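Clokeck, the productivity podcast hosted by Dalibor Urban, is moving its back catalog behind a paid membership in December. Subscribers will pay $48 a year for 100 older episodes and a course on working for yourself.

Urban says the course has already "changed how 300 people work." He has not said how that was measured, and the sign-up page offers no figures beyond a row of unsigned quotes.

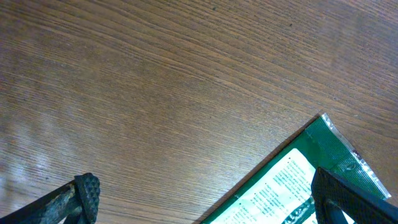
Page last changed: 4:10 p.m.

The show claims 4,000 regular listeners, a number that comes from Urban himself. Mesard, which hosts the audio, does not publish download counts.

New episodes stay free for now. The first lesson, on planning a week, covers much the same ground as an interview that aired free last spring.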